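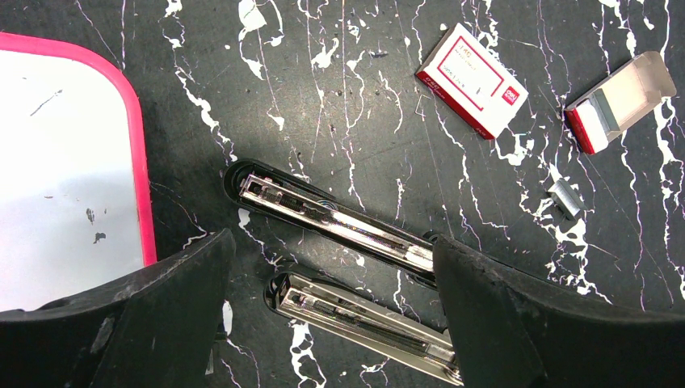 Adwoa Sowah has been elected President of the Randgate City Council and will serve in that office until the end of the present term. The vote followed the announcement by Dezső Bognár that he would step down as President while keeping his seat for the Damari ward. Residents have asked the Office of the Clerk for information on the new President's background, and this item is intended to answer the questions most often received. It draws on the biographical statement that every member files on taking office. Those statements are still kept on paper in this city, printed and fastened by hand, and the tools of the work are modest ones, such as the black stapler opened out on a black tabletop patterned like marble, with white veins running through it. Copies may be read at the Clerk's public counter during regular hours.

President Sowah was born in Randgate and grew up in the Damari ward, on the east side of the river. Her father drove a delivery route for a bakery and later managed its loading dock. Her mother taught reading to adults in the evening program at the public library, and by the President's own account a good part of her childhood was spent at the back table of the reading room, waiting for class to finish. She has one older brother, who lives outside the state and has never held public office.

She attended the public schools and went on to study public accounting at the state college in Jisden. She paid her way by working in the registrar's office, where she was first given responsibility for a set of books. After graduation she returned to Randgate and joined Kelemen, the engineering firm, as a junior member of its contracts department. She remained there until her first election, by which time she was supervising the department. She has no continuing financial interest in the firm. Her disclosure form lists her former employment there, and she has stated that she will continue to abstain from any vote on a contract for which Kelemen has submitted a bid.

Family information is given only to the extent that the President has chosen to make it public. She is married and has two children, both of school age. Her husband is a physical therapist. The family asks that questions about the children not be directed to their school, and the Office of the Clerk supports that request.

Entry into public life

Members who have served with her will recall that President Sowah first came before the Council as a resident. The matter was the replacement of the Mill Street footbridge, which had been closed to pedestrians after an inspection. The detour added a considerable walk for people in the lower part of the ward, many of whom used the bridge to reach the bus line. She spoke during the public comment period, asked to see the repair estimates, and came back at the following meeting with written questions about how they had been prepared. Her petition in favor of reopening the bridge carried almost 500 signatures.

The bridge was repaired the next year. Several neighbors then urged her to run for the open seat in the north Damari ward, and she agreed. She won that first race by 152 votes after a recount that had been requested by her opponent, Tülin Başaran. Ms. Başaran was later appointed to the Planning Board, where she continues to serve, and the two have worked together on the revision of the sidewalk standards. Ms. Başaran attended the installation and was among those who offered remarks.

President Sowah has been returned to the Council at each election since that time. She has served for seven years, most of them with assignments related to finance, public works and the library. Her record includes the ordinance that requires a plain-language summary to be attached to every item with a cost to the city, and the change in the budget calendar under which department requests are published before the first hearing. She voted against the sale of the old pump station and was in the minority on that question. She has said that she regards the matter as settled.

The election of the President

Under the city charter, the President is chosen by the members from among their own number. The President sets the agenda in consultation with the Clerk, presides at meetings, signs ordinances after passage, and acts in place of the Mayor when the Mayor is absent from the city or unable to serve. The President votes on all questions in the same manner as any other member and has no additional vote in the event of a tie.

Mr. Bognár's letter of resignation from the presidency was received by the Clerk and read into the record. He cited the demands of the office on his time and his wish to give more attention to ward business, in particular the drainage work along the lower river road. Members from each part of the city thanked him for his service. His portrait will be added to those of the former Presidents in the second-floor corridor once it has been completed.

Two names were placed in nomination. Lamduan Intarasuk, who represents the Hillside ward, was nominated first, and President Sowah second. Both nominees were given time to address the members. Ms. Intarasuk spoke mainly on the condition of the city's recreation buildings and on the need for a longer planning period for capital projects. President Sowah spoke on the budget calendar and on attendance at public hearings, which she described as too low in the wards farthest from City Hall. The vote was taken by roll call and is recorded in full in the minutes. Ms. Intarasuk then moved that the election be made unanimous, and the motion carried.

The oath was administered by the Clerk, Magdolna Antal, on 2022-05-15. President Sowah's mother held the charter book, following the custom in Randgate. Her father was not able to attend for reasons of health. The ceremony was followed by a short reception in the lobby, and the regular agenda was taken up afterward.

Statement by the President

In brief remarks after taking the oath, President Sowah thanked her colleagues and the staff of the city departments. "I came to this room the first time to ask about a bridge, and I was treated with courtesy by people who did not know me," she said. "I would like every resident who comes to the microphone to be able to say the same." She went on to say that she did not plan to change the order of business before the summer recess, and that members with proposals on the rules of procedure should send them to the Clerk in writing.

She also spoke about her predecessor's practice of holding open office hours in the wards. These will continue. The location will rotate, beginning with the Hillside branch library, and 20 minutes of each session will be set aside for residents who have not made an appointment. Interpreters can be arranged on request if the Office of the Clerk is notified ahead of time.

Asked by members of the press whether she intended to seek the office of Mayor, the President answered that she had made no plans beyond the present term and that she would not be discussing the matter further. The Office of the Clerk has no additional information on this point and cannot respond to inquiries about it.

Changes in assignments

As a result of the election, certain assignments have been revised. Mr. Bognár will take the President's former place as the Council's representative to the Jisden Regional Water District. Ms. Intarasuk will serve as President Pro Tempore and will preside when the President is absent. All other appointments remain in force. Members of outside boards whose terms were confirmed under Mr. Bognár do not need to be confirmed again, and correspondence that was addressed to him as President will be forwarded where it concerns the business of the office.

The rules of procedure will be reviewed in August, when the Council returns from recess. The last full review was carried out before the present chamber was opened, and a number of provisions refer to rooms and equipment that are no longer in use. The Clerk has prepared a list of these provisions - it is available on request - and will bring forward suggested wording for the members to consider. Residents may submit comments on the rules at any time before the first reading.

Records and inquiries

The biographical statement, the disclosure form and the text of the President's remarks are public records. They may be inspected without charge. Requests for certified copies should be made in writing and should name the document wanted; a small fee applies to each certified copy, and payment is due when the copy is collected. Requests for interviews with the President should be sent to the Council office on the first floor and not to the Clerk. Residents with questions on matters in the north Damari ward should continue to write to President Sowah at her ward address, which has not changed.

Filed under: City Council | Members and Biographies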